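Clisden Stockschirm, schwarz
Artikel 209
Preis: 29 Euro inkl. Mehrwertsteuer, zzgl. Versand
Lieferbar ab Lager

Startseite / Schirme / Stockschirme / Clisden

Produktbeschreibung

Der Clisden ist ein Regenschirm für den täglichen Weg zur Arbeit, zum Bahnhof oder zum Einkaufen. Wir haben ihn seit vielen Jahren im Sortiment und in dieser Zeit nur wenig an ihm geändert. Er ist schwarz, er hat eine einfache Form, und er passt deshalb zu einem Mantel ebenso gut wie zu einer Regenjacke. Wer einen Schirm mit Muster oder in bunter Farbe sucht, findet bei uns das Modell Medina.

Der Schirm wiegt 500 Gramm. Für einen Stockschirm ist dies ein mittleres Gewicht. Man spürt, dass man etwas in der Hand hält, aber der Arm wird auf einem längeren Spaziergang nicht müde. Wir haben auch leichtere Gestelle ausprobiert, die bei Wind zu stark nachgegeben haben, und sind danach wieder bei dem alten geblieben.

Das Öffnen und das Schließen geschehen von Hand. Eine Automatik gibt es bei diesem Modell nicht. Man schiebt den Schieber nach oben, bis er hörbar einrastet, und zum Schließen drückt man die kleine Feder am Stock. Einige Kunden fragen uns, ob man eine Automatik nachrüsten kann. Dies ist leider nicht möglich.

Das Schirmdach

Der Stoff ist ein dicht gewebtes Polyester mit einer Beschichtung gegen Nässe. Wenn der Schirm geschlossen ist, legt er sich in lange, schmale Falten. Am Anfang liegen die Falten noch nicht ganz gleichmäßig, besonders wenn man den Schirm nach dem ersten Regen schnell zusammenlegt. Nach einigen Wochen findet der Stoff seine Lage von selbst, und man muss mit der Hand nur noch wenig nachhelfen.

Der Schirm kann auch für kurze Zeit locker geschlossen bleiben, zum Beispiel im Flur zwischen zwei Wegen. Zum längeren Aufbewahren empfehlen wir, ihn zu wickeln und mit dem Stoffband zu schließen. So bleiben die Falten schmal und der Schirm nimmt an der Garderobe wenig Platz ein.
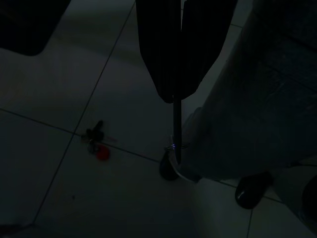 Schwarzer Schirm, geschlossen, mit heller Schlaufe am Stock. Der Schlüsselbund gehört nicht zum Lieferumfang.

Die Schlaufe

Zum Clisden gehört eine weiße Schlaufe. Sie ist aus einem glatten Band gemacht und hat eine Breite, die auch mit Handschuhen angenehm ist. Man kann sie über das Handgelenk nehmen, wenn man die Hand für die Tasche oder für das Telefon braucht, oder den Schirm daran an einen Haken hängen.

Warum weiß? Früher war die Schlaufe schwarz wie der ganze Schirm. Im Büro, im Restaurant oder in der Arztpraxis stehen aber oft mehrere schwarze Schirme zusammen, und man nimmt leicht den falschen mit. Mit dem hellen Band erkennt man den eigenen auf den ersten Blick. Auch am Abend, wenn man im dunklen Flur nach dem Schirm greift, ist das Band gut zu finden.

Das Band wird mit der Zeit etwas grau, vor allem wenn der Schirm viel benutzt wird. Man kann es abnehmen und mit lauwarmem Wasser und ein wenig Seife waschen. Eine Ersatzschlaufe ist bei uns als Zubehör erhältlich. Wer es noch auffälliger möchte, wählt die Schlaufe Illum mit einem reflektierenden Faden. Sie hat dieselbe Länge und passt ohne Werkzeug an den Clisden und an den Medina.

Technische Angaben

Modell: Clisden
Art: Stockschirm, nicht faltbar
Farbe des Dachs: Schwarz
Farbe des Stocks: Schwarz
Farbe der Schlaufe: Weiß
Stoff: Polyester, beschichtet
Gewicht: 500 g
Öffnung: von Hand
Lieferumfang: ein Schirm mit Schlaufe und Stoffband, ein Pflegezettel

Pflege und Trocknung

Nach dem Regen soll der Schirm halb geöffnet trocknen. Bitte stellen Sie ihn nicht direkt an die Heizung oder vor einen Ofen, denn die Beschichtung verträgt große Wärme nicht gut. Ein Platz im Badezimmer oder auf dem Balkon unter dem Dach ist besser geeignet. Erst wenn der Stoff ganz trocken ist, wickeln Sie ihn ein.

Flecken entfernen Sie mit einem feuchten Tuch. Waschmittel mit Bleiche, Fleckensalz und die Waschmaschine sind nicht erlaubt. Bei Straßenschmutz am unteren Rand warten Sie am besten, bis er trocken ist, und bürsten ihn dann vorsichtig ab.

Das Gelenk am Schieber braucht kein Öl. Wenn der Schieber schwer läuft, ist meistens Sand im Spiel – ein Besuch am Strand reicht dafür schon aus. Spülen Sie den Stock dann mit klarem Wasser ab und bewegen Sie den Schieber ein paar Mal hin und her.

Reparatur

Bei Flenimis reparieren wir jeden Clisden, auch wenn er schon älter ist. Gebrochene Schienen, ein gelöster Stoff an der Spitze oder eine defekte Feder sind kleine Arbeiten und in den meisten Fällen nach wenigen Tagen erledigt. Im letzten Jahr sind 1.350 Schirme durch unsere Werkstatt gegangen, die Modelle anderer Hersteller eingerechnet. Bitte legen Sie dem Paket einen Zettel mit Ihrer Adresse und einer kurzen Beschreibung des Schadens bei. Vor der Arbeit erhalten Sie von uns einen Kostenvoranschlag.

Im August ist die Werkstatt nur vormittags besetzt, die Reparaturen dauern in diesem Monat etwas länger.

Versand und Rückgabe

Wegen seiner Länge reist der Clisden in einem schmalen Karton und passt nicht in jede Packstation. Geben Sie bei der Bestellung bitte eine Adresse an, an der jemand das Paket annehmen kann, oder wählen Sie eine Filiale zur Abholung.

Unbenutzte Schirme nehmen wir innerhalb der gesetzlichen Frist zurück. Den Schirm in der Wohnung einmal zu öffnen und zu schließen, ist natürlich in Ordnung.

Passendes Zubehör

Ersatzschlaufe, weiß
Schlaufe Illum, reflektierend
Stoffband mit Druckknopf, schwarz

Ähnliche Artikel

Medina Stockschirm, gemustert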